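Coffee in the Tavness Common Room: Filter Brewing and Waste

Humaira Sethi and Mehwish Dhanial
Project report, 7 August 2019

Background

Our group looked at how filter coffee is made in the Tavness common room and how much of the ground coffee ends up in the trash. Students had complained that the coffee tasted different from one pot to the next. We wanted to know if this came from the machine or from the way people measured.

Method

We kept a log sheet next to the coffee maker and asked everyone who brewed a pot to write down the number of scoops and the water level. We collected 38 entries. Three were left out because the water level was missing. We also asked people to note any coffee they poured away, using the marks on the carafe.

The machine is an ordinary drip model with a paper filter. The lid opens upward, the filter goes in the holder under it, and the water level can be read in the window on the side. Ground coffee was bought in 250 g cans and kept on the same table.

Findings

The water level was fairly steady. Most people filled to the same mark. The scoops were the problem — some people used level scoops, others heaped them, and a few poured straight from the can. The total coffee used over the logged pots was 3330 g, and more than 20 of the pots had some left over that was thrown out.

We also found that people did not always check the can before starting. Several entries mention a pot made weak on purpose to use up the last of the coffee. The flat wooden stick was used for leveling the grounds in the filter, but only by people who already knew what it was for.
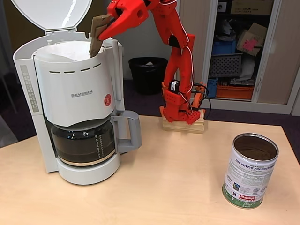 Recommendations

Keep one measuring scoop with the coffee and write the number of level scoops per pot on a card by the machine. Open a new can before the old one runs out. Make half a pot after 3 p.m., when fewer people are in the room.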